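Robot Learning Lab — Handout 9
Showing the robot a task by remote control
Instructor: Kanini Ondieki

In the last handout we moved the arm by hand, with the motors free. Today we use the leader arms. You hold the small leader, and the robot on the table copies your joints. It is more tiring than it looks, so please change operator after 11 demonstrations.
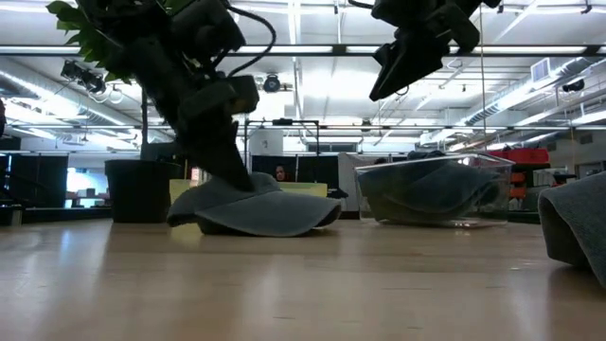

Before you start, write one sentence which says when the task is finished. If two operators have different sentences, the robot will learn a mixture of both. Last November the group Lolar recorded 212 demonstrations and could use only nine of them for this reason.

Please keep these rules during recording:
Move at one steady speed. A long stop teaches the robot to stop.
If you make a mistake, correct it and continue — do not hide it. A correction is useful data.
Change the start position of the object a little each time.
Do not talk with the operator during a demonstration.
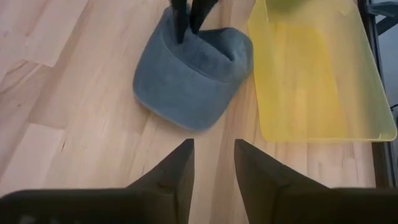

The second arm is where most students have difficulty. It must wait close to the work, but it must not push the object. With soft things the approach matters very much: a slipper can be held from inside its opening, with both fingers of one gripper in the fabric, and the other gripper stays open near the toe. Choose one such grasp and keep it for the whole set.

Homework: record 200 demonstrations per group and save them in the Odis folder under your group name.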